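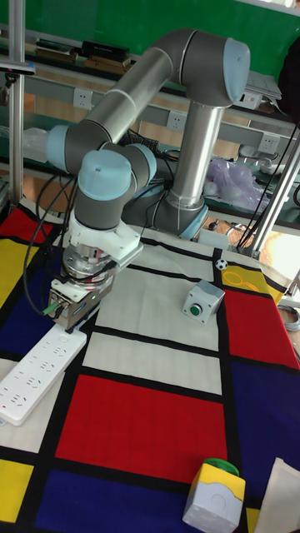
Restringing the Skernine before the winter run

December - by Damir Kelmendi

The octave mandolin went back on the bench last week. I have played it on 14 dates this year, mostly in the duo with Vasić, and the intonation on the low G course had drifted far enough that I was fretting around it.

The action at the twelfth fret had crept up over the summer. I took a little off the bottom of the bridge saddle, checked it, and took a little more. I would do it in even smaller steps next time. The neck relief was fine and I left the truss rod alone.

Strings are the same gauges as before, phosphor bronze for the wound courses and plain steel on top. I tried a heavier G in the spring and went back. It was louder in the room but took too long to speak, and on the faster reels the low end turned to mud.

The pickup is unchanged. I roll off everything under 70 Hz at the preamp and put a narrow cut at 300 Hz, where this instrument honks. In Mundov the house engineer had already made the same cut on his desk, so for the first two tunes it was in there twice and the sound was thin. Now I write it on the input list.

The set for the winter run is 60 minutes with no break. Tuning changes cost the most time, so the three numbers in the dropped tuning are now together in the middle. Vasić plays a solo fiddle air while I retune - he picks it on the night, and I have stopped asking which one.

Still open: whether to carry the tenor banjo. The head goes slack in damp halls and it needs its own microphone. It is also the only thing that works for the closing medley. I will decide after the Skondo rehearsal.

Recent posts
Bridge placement with a tape measure
Two players, one monitor
Notes from the Mundov show
Flight cases I have regretted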